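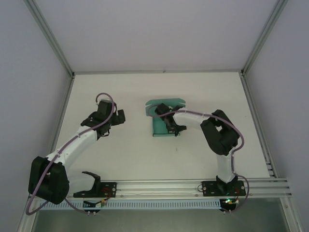

1/ White tabletop, pale grey walls on three sides, and one teal thing sitting out on it. I have opinions about work surfaces now, so this is going to be a thread. Mute me if you need to.

2/ First off, white. I fought it for ages because my old desk top was dark and I thought white would look filthy by lunchtime. It does show every crumb and pencil mark! But that means I wipe it, and the dark one I would leave until I stuck to it.

3/ Matte over shiny, every time. Gloss walls behind a table bounce the lamp right into your eyes. The soft light grey is so much easier to sit in front of. I tested 2 greys from Urmont on a piece of card, and the one I liked in the store went lilac at home. Took it back.

4/ Side walls too, if you have the room. Pens roll. Screws roll. I lost a whole July to crawling under my table looking for things (ok, a whole July of evenings).

5/ Someone is going to ask about the silver posts in the back corners. Aluminum, love them. The kind with slots down the side is the best, you can slide a hook in and move it later without drilling anything.

6/ Cables. Purple ones, no less. I used to buy black everything and then spend ages following one cord with my finger to see where it went. Get a color you can find. My lamp has an orange one now and I'm never going back.

7/ And the teal! On white and grey you spot it from across the room. Kagiso Masilela got me onto this — anything small that I keep putting down and losing has to be a loud color. My tape measure is pink. My glue cap used to be clear, and I've wrapped it in red tape.

8/ How I clear my own table at night, for the person who asked last time: set a timer for 20 minutes, put away whatever is closest to my hand, keep going. I don't sort. Sorting is how I end up on the floor reading old receipts.

9/ Stuff that has no home goes in one Flosness box under the table. When the lid won't shut I have to deal with it. Currently the lid is shut if I lean on it.

10/ Wiping down: damp cloth, tiny bit of dish soap, dry cloth after. Pencil comes off with a regular eraser. For marker I've had some luck with rubbing alcohol, but try it on a corner first, I took the finish off a shelf once and I still put a plant over it.

11/ Width, for those measuring: mine is 60 inches and I wish I'd gone wider. I wouldn't go deeper though — whatever gets pushed to the back stays at the back.

12/ Next job is the shelf over mine. I'm stuck between plain white and something called Pastor from the Hoveo paint card, a kind of dusty green. Leaning green. Send me your shelves if you've got a green one, I want to see it next to white before I buy the can.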